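Search this site
Type and hit enter

Still not sold on the gripper

I said in November that I'd give the hand-held gripper a fair try before complaining about it in public. I have now given it a fair try.

For anyone new, Harvey Vachon and I are building a cloth-handling rig in the shared workshop at Kollby. You squeeze the tool by hand, record what it does, and later an arm is supposed to copy you. Harvey thinks it will be folding towels by spring. I think Harvey has never watched himself fold a towel.

Parts so far have cost us $300, and most of that went on things we printed wrong. The finger housings are on version 8. The early ones flexed so much that the tips met at an angle, and anything thinner than a dish sponge slid out sideways. Cyrill Tanner stiffened the slots and swapped in softer yellow tips, and I'll admit they close properly now.

Closing properly is a low bar, though. Picking up a cloth by the middle is the easy part. Flat cloth on a flat table, pinch, lift, and you have a wad. What I want to know is how you get from a wad to two corners, and every answer I've heard involves "more data."

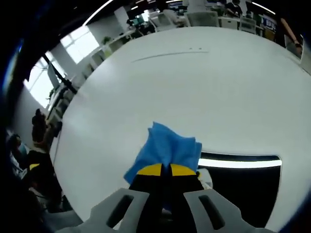 So we're collecting more data. Ruth Tindall and I did 56 grabs before lunch and I threw out 10 of them, mostly because I'd helped with my other hand without noticing. That bothers me more than the hardware does. If I can't do the job one-handed with two stubby fingers, I don't see what the arm is going to learn from me, apart from bad habits.

Khang Triệu says to stop using microfiber, as it grabs at itself and bunches up, and try plain cotton. Fine. I'll try cotton. But if the thing only works on the cloth we picked for it, I'm going to say so here.

Next job is the trigger spring, which is too stiff and makes my thumb ache by mid-afternoon.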